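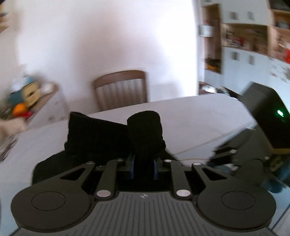

Part 2: Running a sock session with the handheld grippers

I wrote this part for the folding crew at Wultden, because you're the ones who'll be holding these things (hi, Lakmal!). You used to fold all shift. Now you show the Flirnley software how you fold, and it learns from your hands, so do it your way and don't copy mine.

1. Lay one sock on the table. Dark ones are fine.

2. Pinch it between the blue pads. Squeeze gently – the pads do the gripping.

Note: Your first few will feel like folding in oven mitts. I dropped 2 out of every 4 on my first morning and Adesuwa Usman still brings it up.

3. Bring in the second gripper for anything floppy. Let one side hold the cloth while the other gets into position. 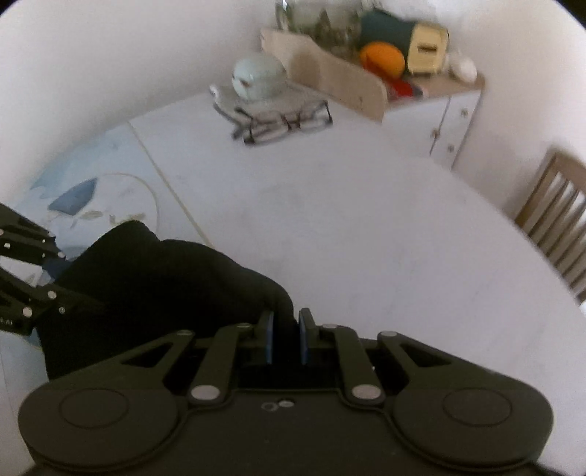

4. Lay the piece flat, let go, and log it. Fumbles count too, so please don't delete them! We had 1,424 logged by the end of May.

Caution: Keep your free fingers out of the linkage arms. They close faster than you'd think.

When to stop

Swap out when your wrists get tired, even mid-batch. Log time is paid at your normal folding rate, and breaks haven't changed. Questions about hours go to Adesuwa.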